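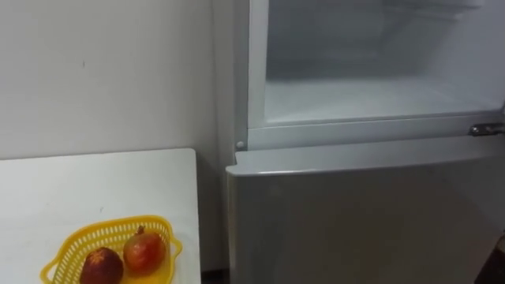
Photo: Halldóra Arnardóttir, Edum project, Plalham

Keeping Brirkilus in One Piece: Setup and Upkeep of a Two-Armed Kitchen Robot
Project report, spring semester
Halldóra Arnardóttir

1. What the project was supposed to be

The proposal I handed in last fall promised a study of how a two-armed robot moves food between a table and a refrigerator. The proposal is still in the shared folder and I recommend it to anyone who enjoys optimism. By February the study had become a report on maintenance, which is the part of the work I had set aside one afternoon for.

Brirkilus lives in the kitchen corner of the Edum lab. It has two arms, a head camera, and a pair of five-digit hands that were on the machine when I joined. The refrigerator and the table stay where they are, next to each other against the wall, and everything else in this report follows from trying to get the robot to agree about where that is.

2. Setup

The morning routine took me a month to write down and still runs to two pages. The short form:

Power on the base and let the arms settle before touching anything.
Run the head camera check against the back edge of the table and the left side of the refrigerator.
Home the wrists, then the fingers, then the thumbs.
Open and close each hand slowly and listen.
Write down the thumb offset, even if it looks fine.

The camera check uses the table edge on purpose. My first version used a printed marker taped to the wall, and the tape let go overnight. For most of the next session the arm reached with great confidence for a basket somewhere under the floor. A table edge is harder to lose.

Dr. Grímsdóttir, who supervised the project, asked why step five was there at all. Step five is there because I skipped it, twice.

3. The thumb

The trouble started as a faint click on closing. I logged it as "sounds normal?" and kept going, which I now see is a phrase that should be banned from logbooks. We got through 779 close-and-open cycles before the thumb began stopping short of its commanded position. By then a basket rim that should have ended up between thumb and fingers was getting nudged across the table instead.

I spent two weeks blaming the software. I rewrote the grasp approach, changed the speed limits, and changed them back. The software was innocent, and I have since apologized to it in a commit message.
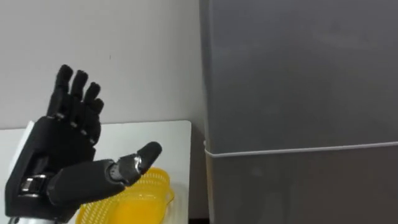 Checking a thumb properly means doing it with the arm in a working pose, at the height where it has to do its job. On the bench our thumb passed every time. I start with the palm turned toward the head camera and the digits spread, so any finger that hasn't opened all the way is easy to spot. The place to watch after that is the bare silver joint partway along the thumb, between the black segments, which is also handy to get a cloth to. With the thumb tip held over the rim of the yellow basket I have something fixed to judge it against, and I can see drift long before the controller decides to mention it.

The cause was a small retaining screw that had backed out by less than a full turn. Retightening it took four minutes. Finding the right driver took the rest of the day, and it was in my coat.

After the fix I ran 200 cycles with nothing in the hand, then another 200 with the basket. The click was gone in both runs and the thumb reached its position every time. I would have liked more loaded cycles, but the lab was booked and so was I.

4. Upkeep schedule

After each session: wipe the fingertips with a barely damp cloth. They pick up whatever is on the table, and then they share it.

Every week: check the knuckle joints for grit, and look over the metalwork at the base of the palm under a desk lamp. Do not oil anything. There was an earlier user who oiled things, and I have met the results.

Every 400 cycles or so: check the thumb screw with the correct driver, which now hangs on a string by the power switch. The string was Dr. Grímsdóttir's idea. She tied the knot herself and I have not been able to undo it.

5. Things left over

The wrist homing still fails on some cold mornings and works on the second try. I have no explanation, only a line in the routine that says "try again." The cable run behind the shoulder needs a longer sleeve; one is on order. I also never wrote the script that plots thumb offset over time, so whoever takes over will find the values in a paper notebook, in pencil, in my handwriting. The sevens have a bar through them. The ones do not, and neither do the things that look like sevens but are ones.

The original study of moving food between the table and the refrigerator remains open for next year's group. The proposal is already written.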